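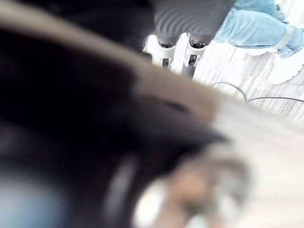

腕部相机的视角。夹爪占了大半，后面是两个人的腿，浅色地板上一根黑线。

接着说采购的事。上次发完有几个人问我预算表怎么列的，这串就按我自己的表一行一行讲。先说明，我这边是小团队，做的是机械臂抓取，台面作业，不涉及移动底盘。大厂的流程不适用。

第一行永远是本体。我们今年比了两家，Grornach 和 Reltau。Grornach 的单臂报价低，但控制柜单列；Reltau 报价高，控制柜、示教器和第一年的软件授权都含在里面。两张报价单放在一起看总价，差得没有首页上那么多。要比就把对方所有选配项摊开，填进同一张表再比。

表头我用的是：品名、型号、数量、单价、税率、运费、交期、质保起算日、备注。质保起算日这一列是后来加的。有的按发货算，有的按签收算，有的按验收算。我们有一台设备到货后在库房放了将近四个月才装，质保就这么少了一截。

第二行是末端。夹爪本身不贵，贵的是配套：法兰转接、指尖、线缆、备用指尖。指尖是耗材，按季度列，不要按年列。我们第一版预算只写了夹爪，后面补了三次单，每次都要重新走审批。

转接法兰不要默认能通用。两家的孔位标准写的是同一个，定位销不一样。这种东西自己找人加工也行，图纸给清楚，一周能拿到。

第三行，相机。腕部相机选型的时候主要看三样：最近对焦距离、视场角、线缆出口方向。最近对焦距离很容易被忽略。镜头离夹爪太近，夹爪本体就是糊的，还占画面。首图就是这样，近处发虚，远处的裤子纹路倒是清楚。

夹爪虚不虚影响大不大，看任务。如果要靠图像判断指尖有没有夹到东西，那指尖必须在景深里。如果只看目标物的大致位置，虚一点可以接受。我们在需求单里把这条写成了“指尖闭合位置须清晰”，供应商就得按这个给支架方案。

支架单独列一行。打样两版起步，钱不多，时间要留出来。

第四行，线缆。包括动力线、网线、相机线、急停线、延长线、线槽、扎带、拖链。很多人把这一行写成“辅材若干”，财务会退回来，退回来你还是要拆。不如一开始就拆开。

地面走线要在图纸阶段定。线从哪里下来，从哪里过人，用线槽压还是走桌下，先画好再量长度。相机线尤其要注意，USB 的长度有上限，超了要买有源的，价格差好几倍。我现在的做法是实际路径量完再加两米。

第五行，地面和空间。机械臂底座要固定，浅色木纹那类地板不能直接打孔，下面是什么结构要问物业。我们这次的方案是加配重底板，底板重量 134 公斤，搬运另付费。这笔搬运费第一版也漏了。

同一行里还要写安全距离。工作区围多大，调试的时候人站哪里、蹲哪里。调机期间人经常要靠近臂，低速模式、使能开关、急停位置这几样要在验收条款里写明。围栏可以晚点买，急停不能晚。

第六行，电。让供应商给峰值功率，不要只给额定。我们的房间一个回路带不动两台臂加一台工作站，增容申请交上去等了五周。这五周设备都在箱子里。

第七行，算力和存储。工作站的价格变得快，报价有效期一般只有十五天，预算审批比这个长。我的办法是按配置下限写，不写具体型号，批下来再询价。存储按每天采集时长乘每小时数据量算，再乘二，留一份备份。

第八行，培训和安装。Reltau 含两天现场，Grornach 按人天收费。看着是小钱，但差旅住宿算谁的要写进合同。去年有一单没写，最后我们付的。

第九行，备件。控制柜风扇、保险丝、使能开关、一套线缆。备件交期往往比整机还长，Grornach 的线缆套件给我报的是九周。要么跟整机一起下单，要么做好停机的准备。

汇总一下数字。本体以外的东西，在我这张表里占到总额的四成多。第一次做预算的人通常按一成估，缺口就在这里。

最小的一笔也贴出来：支架打样加转接法兰加备用指尖，合计 2,601 元。金额低于我们这里的询价门槛，可以直接买，但是要凑在一张单子里，分开报会被问为什么拆单。

有人问二手能不能买。能，我看过一台，经手人是 Haldane 那边的 Magnus Urquhart，资料给得很全，运行小时数、保养记录、更换过的关节都有。最后没买，原因是软件授权不能转移，重新买授权之后总价跟新机差不多。买二手先问授权，再看机器。

还有人问租赁。Wistovthorpe 项目那边是租的，合同期六个月，到期可以转购，租金抵一半。项目周期短、后续不确定的，租比较合适。要注意租赁设备一般不让改末端接口，自己的夹爪能不能装要先书面确认。口头答应不算。

交期这一块，我的时间表是倒着排的。先定哪天要开始采数据，往前推两周调试，再推一周安装，再推运输和海关，再推合同，再推审批。今年倒推下来，二月就得把需求单定稿。二月有假期，等于要更早。

审批材料里别写太多技术指标。看材料的人关心三件事：为什么现在买、为什么买这家、闲置了怎么办。第三条我一般写可拆分使用，臂给 A 项目，相机和工作站给 B 项目，附一张使用计划表。

验收条款我固定写这几条：重复定位精度现场实测，连续空跑八小时无报警，急停响应，相机图像在各个工作位姿下截图存档。截图存档很有用，以后支架松了、相机换了，有东西可以对照。

付款比例，我们争取的是三四三，预付三成，到货四成，验收三成。Reltau 一开始要求预付六成，谈下来是五成。尾款一定要留，尾款没了，售后响应会慢。

补充一个回复里问到的：两台臂要不要买同一家。我倾向同一家。备件能共用，培训只做一次，程序能互相拷。两家混着买，单价上省的钱会在调试时间里花回去。

再补一个：税率要跟财务核。硬件和服务税率不同，打包成一个总价的报价单，财务要求拆开重开，又是一周。

表格模板我把单价删掉以后会放出来，列名就是上面那些。备注列建议留宽一点，电话里谈的每一条都记进去，写上对方是谁、几点说的。

今天先到这里，下一串写安装那周的排期，还有拖链长度怎么量。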